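# Folding knitwear for the demonstration sets: bench notes

Graletstead textile handling, household tasks. Revised 29 November 2024. 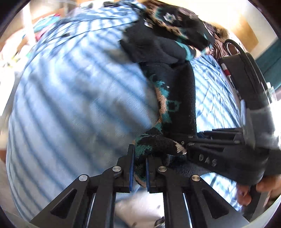
Knits gave us more rejected demonstrations than any other garment class in the April round. Most of the rejects came down to how the garment was held in the first two seconds. The tips below cover sweaters and cardigans only. Shirts and towels have their own page.

## Before you start

- Clear a space on the bed at least twice the width of the sweater with both sleeves out.
- Pull the sheet tight at the corners. A loose sheet gets picked up with the knit, and the policy learns to pinch both layers.
- Use a plain sheet in a color well away from the garment. Pale blue works with dark knits. Don't put a cream sweater on a white sheet.
- Striped light from blinds is fine. Leave it alone during a session, and record the time of day in the log.
- Check the finger pads for lint every 4 garments. Wool sheds, and a pad with fuzz on it slips on the next cotton item.

## Where to pinch

Take the sleeve at the cuff, with the ribbing or the last rows of knit fully between the pads. A pinch farther up the sleeve looks secure but leaves the end hanging, and the hanging end folds under itself when the sleeve is laid across.

Close until the knit stops sliding, then stop. Squeezing harder stretches the cuff and makes the release uneven. On thick knits, close slowly over the last part of the travel so the pads settle into the stitches.

Don't pinch a single yarn or a float on the inside of a patterned sweater. Floats are the loose strands carried behind the motif, and they snag. If one is caught, open, back off, and take the cuff again. Keep the recording running. Recoveries of this kind are useful and are tagged separately.

## Fold order

1. Shake out the body and lay it face down, collar away from you.
2. Lay the first sleeve straight out to the side, holding the cuff. Keep the other hand near the shoulder to stop the body from following.
3. Carry the cuff across the back and set it down at the opposite side seam. Release with the fingers low.
4. Repeat for the second sleeve.
5. Fold the hem up to the collar in one motion, both hands at the hem corners.

Thick sweaters get one body fold. Thin ones get two. Never hang a heavy knit by the shoulders between steps, even briefly, as the weight pulls the neckline out of shape and changes the fold lines for the next repeat.

## What the trials showed

We trained two policies on sweater folding with the same settings. The first used 2,000 demonstrations with no rule on where to pinch. The second used 350, all started from the cuff and all done in the order above. Both were tested on garments neither had been trained on.

The smaller set gave the better folds on thick knits. On thin knits there was no difference we would be willing to report. The most common failure with the larger set was a sleeve dropped short of the side seam, followed by a second attempt that moved the body. With the cuff-first set the usual failure was a slow release – the knit stayed on the pads and dragged back a little as the fingers lifted.

Melur Sumampouw repeated the comparison at the Havberg apartment, on a softer mattress, and got the same ordering. The drag on release was worse there. A short sideways wiggle before lifting helped, and it has been added to the instructions for new demonstrators.

We have not tested mohair, anything beaded, or zip cardigans. The Tawfik group reports trouble with zips and we expect the same.

## Between sessions

- Give the sweater a rest after ten folds. Creases set in, and the garment starts to fold along them without much help from the hands.
- Turn it inside out for half of the repeats if it has no floats.
- Store knits flat in the Trotar bins, heaviest at the bottom.
- Wash cold in a mesh bag, dry flat, and log the wash. Fresh knits are stiffer at the cuff and need a slightly wider opening on approach.
- Retire a sweater from the set when the cuffs no longer spring back. Write the garment number on the bin card and keep one photo of each cuff with it.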